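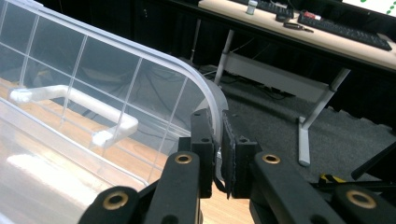 Left gripper or right, the view is the same: fingers closed on the thin edge of the clear storage box, one of the Womley container tasks.

Womley: two-handed container handling with hand-held grippers

Version 5
Last edited 12/07/2026
Maintainers: Liên Triệu (collection, task design), Doğukan Dönmez (processing, format)

Summary

Womley is a set of human demonstrations for learning two-handed manipulation of storage containers and the small items that go in and out of them. A person holds one gripper in each hand and performs the task directly on a table. No robot arm is used during collection. Gripper motion, finger opening and video are recorded together and written out as episodes, one episode per attempt.

The release has 2079 episodes. A further 163 were recorded and left out; see Rejected episodes. All of them were recorded at the Vultinham site. A second site at Starkdale was used for playback tests only and contributes no demonstrations.

Intended use

Imitation learning for a two-arm setup with parallel fingers, pretraining of visual encoders on close-range gripper views, and work on transparent objects. The set was not designed for grasp force estimation. There is no force or touch channel, and finger opening is a poor stand-in for force when the part being held is thin.

Tasks

Task names below match the task field in each episode header.

lid_open: release the front latch of a container and raise the lid.
lid_close: lower the lid and press until the latch is seated.
item_in: pick one small item from the table and place it in the open container.
item_out: take one small item out of the container and lay it on the table.
box_shift: move or turn the closed container on the table using both grippers.

There are 16 containers. Most are clear or lightly tinted plastic, a few are opaque. Sizes run from a flat compartment case to a tall tiered organizer with a carrying handle. Small items include tubes, bottles, clips and similar desk or bathroom goods. Each container and item has a short code in objects.csv. The codes are stable across versions. Item codes were reassigned once, in version 2, and anyone still holding version 1 files should not mix them with later ones.

box_shift allows grasps on the rim, a corner, an edge or the handle. The operator chooses. We considered requiring the handle for containers that have one and dropped the idea after a short trial in February, when nearly every episode came out with the same approach path.

Views

Three video streams per episode:

head: camera at head height, looking down at the table and both hands
left: camera on the left gripper
right: camera on the right gripper

The gripper streams see the fingers, part of the linkage and whatever is behind them. In low approaches this includes a good deal of room: carpet, desk legs, cables, screens. The background is not masked. Models trained only on the gripper streams will pick up on it, and we suggest random crops or background replacement for any result meant to carry over to another room.

Clear containers are the hard part of this set. From close up, the wall may be nearly invisible where it is flat and easy to see where it is ribbed or curved. Objects behind the wall show through with a slight haze. A depth model run on the gripper streams will often report the surface behind the wall and ignore the wall. We do not supply depth for this reason.

Table and floor layout
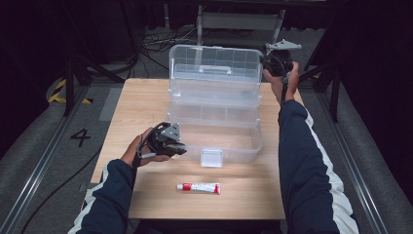
5 min read

The work table has a light wooden top and stands on gray carpet. Station number 4 is marked on the floor in large black numerals and appears in the head stream of many episodes. Cables, tripods and rails near the table also appear and may be in different places from one session to the next. They are not annotated.

Each episode begins with the container on the table and, for the item tasks, one small item in reach. There are no placement marks on the tabletop. Operators were told to vary the starting position and heading of the container between episodes and to keep it far enough from the table edge for both grippers to get around it. In practice the container tends toward the middle and the item toward the operator. A plot of start positions is in stats/start_xy.pdf, and the bias is plain to see there.

Extra items may be present on the table in any task. The field distractors is set to true when the task does not use every item on the table. A tube lying in front of the container during lid_open is a distractor. The same tube during item_in is the target.

Recording procedure

1. Put on both grippers and tighten the hand straps.
2. Open and close each gripper fully. The finger range is taken from this step and written to the header.
3. Hold both grippers in view of the head camera until the tracking light is steady.
4. Read the task name aloud. Audio is used for segmenting and is not released.
5. Perform the task once, at a normal working speed.
6. Move both grippers clear of the container and hold still to end the episode.

Either hand may do nothing for part of an episode. Operators were asked to lift an idle gripper off the table and keep it out of the other gripper's path. Idle spans are kept in the data at full rate. If your loss weights every time step equally, expect a policy that is very good at holding still. The idle_left and idle_right masks can be used to drop or downweight those spans.

Operators wore their own clothing. Sleeves and bare hands are visible in the head stream. Faces are not in any released stream, and episodes where one appeared were rejected.

File layout

Episodes are stored in Akande format, which is a folder per episode with one header file, one array file and one video file per stream.

episode_id/header.json
episode_id/arrays.akd
episode_id/head.mp4
episode_id/left.mp4
episode_id/right.mp4

Fields in arrays.akd:

t: seconds from episode start, shared clock
pose_left, pose_right: gripper position and orientation in the table frame
open_left, open_right: finger opening, scaled from 0 (closed) to 1 (fully open)
track_ok_left, track_ok_right: false where the pose was filled in
idle_left, idle_right: true where the gripper is not taking part

The table frame has its origin at the front left corner of the tabletop as seen by the operator. X runs right, Y runs away from the operator, Z is up. Lengths are in meters. Orientation is a unit quaternion, scalar last. Version 3 had scalar first. The reader checks the version field and will convert, but a hand-written loader will not.

Processing

Pose tracks are smoothed with a short window and resampled to the head camera clock. Gaps in tracking are filled by interpolation if they are brief and the gripper was moving slowly on both sides of the gap. Longer gaps cause rejection. Video is not stabilized or color corrected. Exposure is automatic on all three cameras, so brightness shifts when a gripper turns toward a screen or a glossy part of the table.

Segment boundaries were found from the audio and then checked by hand. Success labels were assigned by a person who had not recorded the episode. Doğukan rechecked every label that disagreed with the operator's own note.

Rejected episodes

The 163 rejected episodes fall under these codes, listed from most to least common:

track_gap: a pose gap too long to fill
wrong_item: item code in the header did not match the item used
early_stop: recording ended before the grippers were clear
hand_contact: operator touched the container with a bare finger or sleeve
face: a face was visible in any stream

Failed attempts are not rejected. A dropped item or a latch that did not catch stays in the release with success set to false. Retries within one episode are also kept and flagged in the retry field.

Known problems

Finger pads were replaced when worn, and wear was not logged before version 4. Earlier episodes mix fresh and worn pads with no way to tell them apart except by looking.

open_left and open_right do not reach exactly 0 when the fingers are closed on a thin plastic edge. The reading is close enough to 0 that a fixed threshold will confuse an empty closed gripper with one holding a rim. Use the video for this distinction, or the grasp labels in labels/grasp.csv, which cover box_shift only.

The opaque containers are too few to support a clear versus opaque comparison. Please do not report one from this set alone.

lid_open is easier in the data than it should be. Several containers had latches that loosened over the course of collection, and the later episodes need less motion at the tab. Container codes affected are marked latch_soft in objects.csv.

Splits

The default split holds out whole containers, so no container in test appears in train. A second split by session is provided for quick checks. Scores on the session split run higher and should be labeled as such in any table. Do not build a random split over episodes: consecutive episodes often share the same container, item and background.

Changes in version 5

Added idle masks for all tasks.
Corrected the item code for one tube that had been entered under two codes.
Moved start position plots out of the main archive.
Removed the old half-size videos.

Contact

Questions about tasks, objects or rejected episodes go to Liên Triệu. Reader bugs and format questions go to Doğukan Dönmez. Include the episode_id and the version field from the header.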